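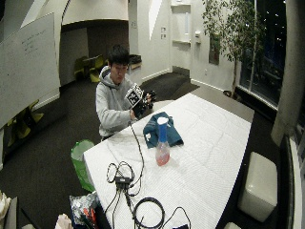 A marker board is held up with the handheld unit at the white-covered test table.

30 January results aside, the work compared two hand-held grippers on everyday household items, and Murora has now published its findings.

Murora, which tests tools for automation firms, set the Drodetti hand-held gripper against the older Preda model. Both were used to record people picking up, moving and putting down soft and awkward items. The recordings are meant for teaching robot arms to do the same jobs.

The company collected 2,000 recordings over the course of the trial. Of these, 1,087 were made with the Drodetti unit and the rest with the Preda. Each gripper carried a wide-angle camera, and each session began with a check against a printed marker.

Cloth proved the hardest material for both units. Folded fabric often slipped when it was held by a single layer, and the Preda needed a second attempt more often than the Drodetti. Plastic packaging caused a different problem, as bright reflections made it harder for the software to follow the position of the hand. 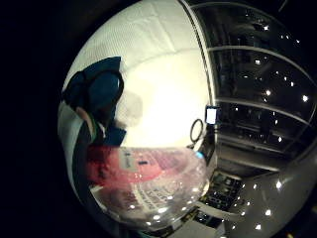

Gatero, which supplied the tracking software, said that reflections were a known weakness and that it would sooner see them in a trial than have them first reported by a customer. It added that an update was planned for April.

Around 300 recordings were set aside after the tracking was lost for more than five seconds. Murora has kept them so that the new version of the software can be tried on the same material.

The two units also differed in handling. Operators found the Drodetti easier to close with one hand, but its cable was stiffer and had to be moved out of the way between tasks. The Preda was slower to start up and gave a steadier picture when turned quickly. 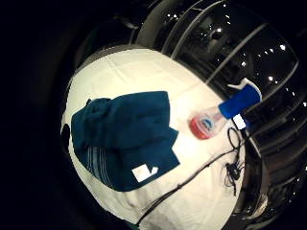

Cloth and a spray bottle on the white surface, seen from a hand-held gripper.

The full results, with settings for both units, can be requested from the Murora press office. A second trial using a fixed arm is being prepared.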